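3.2 Materials and procedure

The study compared two formats of written instruction for short household tasks: continuous prose and numbered steps. Both formats were prepared from the same source text and matched for word count, so that any difference in recall could be assigned to layout. The task set covered folding a garment, wrapping a parcel, setting a table, and threading a belt through a buckle. Each text was typed in Letora, printed on one side of a sheet, and handed to the participant face down.

The final sample contained 93 adults, recruited through an evening education center in Nedmont. Of these, 49 were assigned to the prose condition and the rest to the numbered condition. Assignment followed order of arrival. Participants who reported prior work in a laundry, a clothing store, or a packing department were not enrolled, as pilot sessions had shown that such readers tend to skip the text and answer from habit.

Reading time was self-paced. After returning the sheet, the participant worked through a block of arithmetic items for 2 minutes and then wrote down every step that could be remembered, in any order. Responses were entered in Didatix and scored against a master list of 25 idea units for each text. An idea unit was defined as one action together with its object. Location phrases such as "at the upper corner" were scored separately and are reported in Section 3.4.

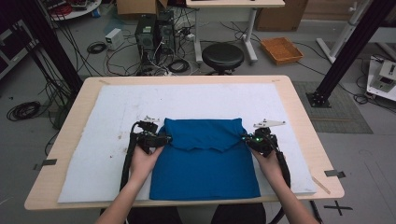

Figure 3. A blue cloth garment, folded, held at its two upper corners on a white board.

Scoring was done without knowledge of condition. Paraphrases were accepted when the action was preserved, so that "bring the sleeve in" and "turn the sleeve toward the middle" received the same credit. Verbs of general meaning, such as "do" or "fix," received no credit unless the object made the action clear. Where a participant joined two steps in one clause, both units were credited if both objects were named. Disagreements between scorers were settled by discussion before the condition codes were opened.

Order errors were treated as a separate measure. A response was marked as out of order when a unit appeared before another unit on which it depended in the master list. Steps with no fixed order, such as the left and right sleeves of a shirt, were exempt. This rule follows the dependency scheme in the Żak manual, with one change: a unit placed late but introduced by "before that" was counted as correct, as the phrase restores the intended sequence.

The garment text was the longest of the four and contained the highest share of location phrases. It was also the only text in which the same verb, "fold," governed more than half of the steps. Repeated verbs are a known source of omission in free recall, and the analysis therefore treats the garment text apart from the other three wherever the two outcomes diverge.

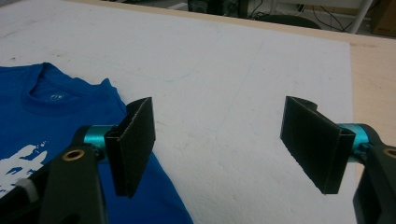 3.3 Recall of idea units

Idea unit scores were converted to proportions before analysis. Blank responses were scored as zero and retained. Format was entered as a between-subjects factor and text as a within-subjects factor, with reading time as a covariate.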